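Wednesday, laundry and the linen shelf

Started the folding at 9, before the bedroom got warm. Worked on the bed as usual.
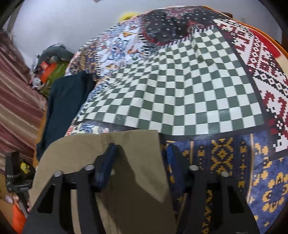 Khaki cloth, folded flat, on the patchwork bedspread.

The khaki is the piece I have been cutting down for the chair in the hall. Fold in half, then in half again the other way, press along the edge with the side of the hand, leave for a minute. It holds a crease better than the gray did. I still want a finished rectangle that fits the shelf without overhang, and the shelf is shallow, so the last fold has to be a third and not a half. Tried both. The third leaves one side thicker but the stack stands up.

The bedspread is a poor work surface for measuring. It ripples under any pressure and the checkerboard panel looks like a grid one could use, but the squares pull out of true as soon as the fabric shifts. I used the tape. The navy panel with the yellow crosses is flatter and I will try laying out on that side next time.

Rhea called at lunch about the spread itself. She wants to know if it can go in the machine. My view is cold, gentle, no spin above the lowest setting, and on its own — the red in the stepped diamonds worries me more than the navy does. Test with a damp white rag first on the orange-red strip, then on the red. She thinks I am overcautious. She also washed the Aravena curtains on hot last January and they are still short.

The Hotumer has now logged 1,091 cycles on its counter. It was 737 when Jayson replaced the drain hose, which puts the hose at 354 cycles and no leaks. Door seal has a gray line at the bottom again. Wiped with vinegar, dried, left the door open.

Shelf order after today, top down: sheets, pillowcases, chair fabric, towels. Towels are at the bottom on account of weight. The Gerkeck brackets are holding, though the left one has a slight tilt and I have put it on the list for Jayson with the closet hinge.

Remaining: hem on the chair fabric, navy thread is nearly out, bedspread dye test. Bought no thread. The store closes at six and I was still pairing socks.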